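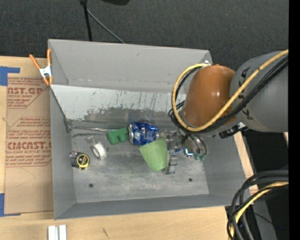
Home Features Reviews Subscribe

Narkdale wants $2,740 a month for its Cisis sorting cell, and the brochure promises it will pick "anything you throw in the bin." I've heard that one before.

Marta Pylypenko ran a trial in September with mixed junk: a drinks can, a roll of tape, a tape measure. She logged 132 picks. The sales deck quotes a faster rate, but it was measured on identical boxes.

Ask what a service call costs. Narkdale told me it was "around two" hours' labor, then wouldn't put that in writing.

Contact us | © Gulside Magazine | Back to top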